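Cleaning a white tabletop: what I'd skip

Every spring somebody sends me a list of miracle cleaners for light-colored tables. I've tried most of them over 18 years, and I remain unconvinced. My neighbor Jolán Kerekes swears by toothpaste. I've seen her table and I have doubts.

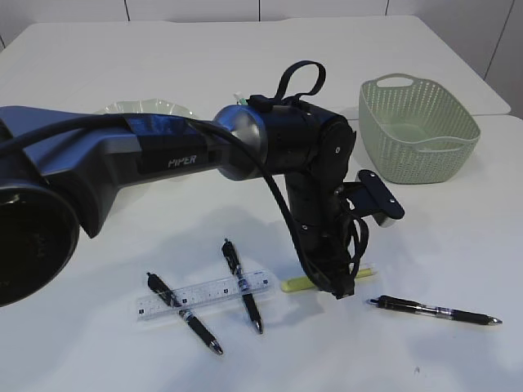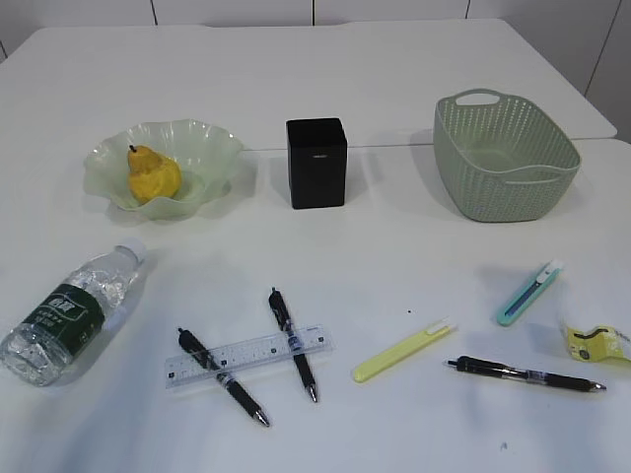
White tabletops, one day in May.

Start with dish soap and warm water, and wring the cloth out hard. Most of what people call a stain is just a film of old cleaner, and another cleaner on top won't help it. Wipe, rinse the cloth, wipe again, dry.

Baking soda paste does work on tea rings, sometimes. Leave it ten minutes and don't scrub. The people who tell you it's gentle haven't looked at a glossy surface under a lamp afterward – it can dull it.

Melamine sponges are very fine sandpaper, whatever the package says. I keep one for ballpoint ink and use it maybe twice a year.

Lemon juice: smells nice. I've never seen it lift anything dish soap wouldn't, and it shouldn't go near marble.

If two tables are pushed together, pull them apart once a month and do the edges. Crumbs get down there and so does syrup.

As for the 40 dollar "restoring" kit Giang Doãn lent me, I used half of it on one corner. Two weeks later I couldn't find the corner.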